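**Tudton compares two grippers on everyday table clearing**

December 7, 2021 — Tudton is happy to share the first results of a comparison we have been looking forward to since July, in which the Eynon and Kostis grippers took turns at the kind of chores most of us do after supper. Each one made 173 attempts with cups, bowls, chopsticks and spilled rice, all under the same Gandgate controller.

"We have grown fond of both of them, I must say," said Naima Kamel, who leads the trials. "Cups are friendly things to pick up — rice is another matter, and it keeps us humble."
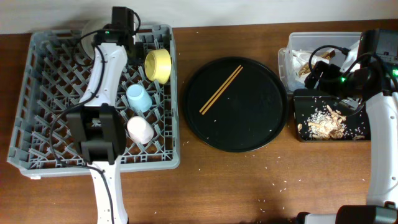
The Kostis was quicker with cups, while the Eynon did better on chopsticks, and we plan 300 more attempts with softer fingertips before we recommend either one. Othmane Bouzid will gladly answer questions and arrange visits.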